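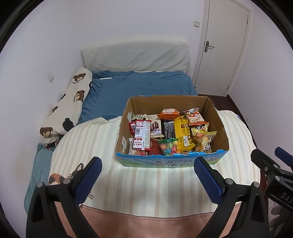

Teaching by hand at Jesent: your questions

Do I need to know anything about robots to take part?

No! If you can pick up a bag of chips and put it down again, you already have the skill we're after. The hand-held gripper works with a squeeze, and most people forget they're holding a tool within the first few tries. It's a lot of fun, too.

What will I be asked to do?

Everyday jobs, done with the gripper in place of your fingers. The snack box task is the one nearly everybody starts with: take one packet out of a full box, set it down beside the box, then go back for the next. Later there's folding, wiping, sorting, and our beloved sock drawer.

Why snacks?

Because they're so wonderfully awkward! A bag of candy sags when you lift it, a puffed-up bag slides away if you pinch it in the wrong spot, and everything is packed in tight. You solve all that without thinking, and your hand movements are what the robot gets to learn from.

Can I do it at home?

Yes, please do. Beds, couches, kitchen counters and rugs are all welcome. Soft surfaces are great because the box shifts a little when you tug at something. Leave your pillows and plush toys where they are – a robot in a real bedroom will have to cope with them as well.

How long does it take?

One try at the snack box is usually 35 seconds or so once you've warmed up. A full set is 200 tries, and you can spread them over as many days as you like. The Faswood group got through 152 in their first week and asked for more boxes.

What if I drop something?

Keep going. Pick it up with the gripper and carry on as normal. Recoveries are really useful to us. Only throw out a try if you used your other hand to help.

How fast should I move?

A bit slower than you would with your bare hand. Keep the finger pads in view as you reach in, and pause for a beat before you close them.

Is this the same as the remote control sessions?

No, those happen at our Gorkovholm site, where you steer an arm with a pair of handles and watch it on a screen. The next open session is Wednesday at 6 p.m. Try both if you can, they feel completely different!

Can I eat the snacks?

After your last try, yes. Before that, please keep the packets sealed.

Where do I send my recordings?

Plug the gripper in overnight and they upload by themselves. If the Ateş app still shows tries waiting in the morning, restart it and leave it open on your home Wi-Fi.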